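Laundry and Folding Helper, Part-Time - Aklow

Flunis is a small home help service. We look after laundry, bed changing and light tidying for private households in Aklow and Urside. We need one more person from February.

The work is mostly clothes and bedding. You sort what is on the bed, fold tops, sweaters and blankets, stack them by type and put them where the household wants them. Visits last 2 hours and most start after 12 noon. 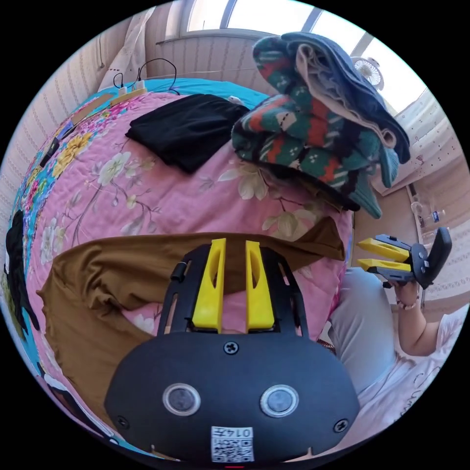

Folding on the bed

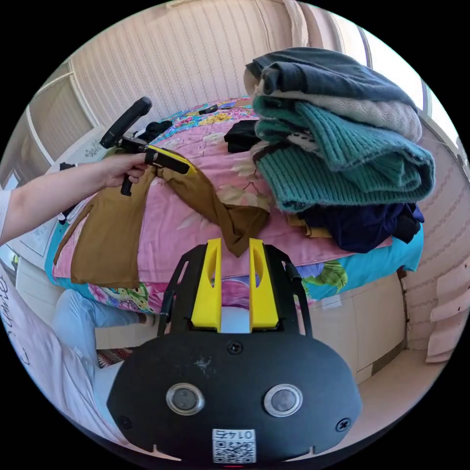

Knits go flat in the pile, never on hangers. Long-sleeved tops are folded sleeves in, then in thirds. If a household has its own way of doing it, follow that - there will be a note in the visit book.

You will need to:
- stand and bend for most of a visit
- lift a full basket up a flight of stairs
- get to both Aklow and Urside on your own
- be comfortable working in other people's bedrooms

Experience is welcome but you can start without it. New helpers are paid for their training visits, which are done with Socorro Ccori. Ironing is a separate job and isn't part of this one.

To apply, write to Socorro Ccori at the Flunis office, Bachmann Building, Aklow. Tell us which afternoons you are free and whether you drive. A resume is fine but a short letter will do. Please include a phone number and the best time to call.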